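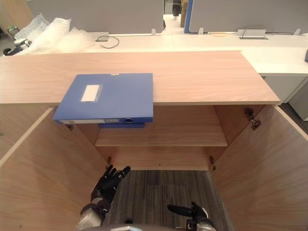 Cuaderno del taller - intercambio Stestis
Julio de 2021, entrada para Morfudd y para quien lleve la selección después

Cerrada la convocatoria. Han entrado 161 solicitudes para 12 plazas. Muchas vienen sin carta de motivación, y esas quedan fuera según las bases, aunque conviene escribirles antes del viernes para que no se enteren por la web.

Criterios que hemos usado en la primera criba: edad entre 18 y 25, disponibilidad para las fechas completas y no haber ido a otro intercambio con Hureo. El inglés no puntúa. Lo digo porque en la reunión volvió a salir y quedó decidido que no.

Taller piloto de presentación, versión de 72 minutos. Lo probamos con el grupo local de Gough.
- La dinámica de los nombres se alarga demasiado. Recortarla o hacerla en parejas.
- El mapa de expectativas funciona mejor en la pared que en mesas.
- La parte del seguro y la tarjeta sanitaria hay que darla por escrito. Preguntaron lo mismo varias veces.
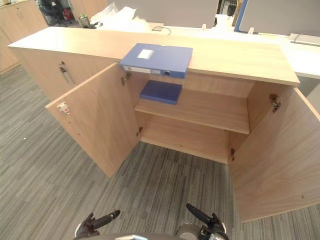
El reembolso de viajes sigue siendo el punto flojo. La guía dice que se paga al recibir las tarjetas de embarque originales, pero dos de los grupos vuelan con tarjeta en el móvil y no está claro qué aceptan. Morfudd Mostyn lo consulta con Brirnudent, que es quien firma el convenio. Hasta que contesten, pedir a todos que guarden el correo de confirmación y la captura.

Líderes de grupo: hay 3 candidaturas y hace falta una persona por país. Entrevistas por videollamada, media hora cada una, con las mismas preguntas para todos. Falta redactar la del caso práctico (participante que quiere volver antes a casa). La del año pasado era muy larga.

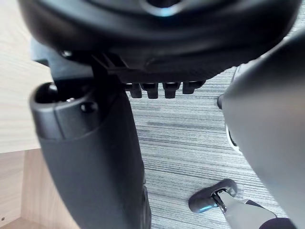
También hay que rehacer el horario del segundo día. Tal como está, la salida en bicicleta cae justo después de comer y en julio no puede ser. La paso a primera hora y el taller de cocina a la tarde - Morfudd está de acuerdo, falta avisar al albergue.

Pendiente:
- Correos a los no admitidos
- Lista de reserva ordenada
- Autorización de imagen, versión en castellano
- Preguntar por menús sin gluten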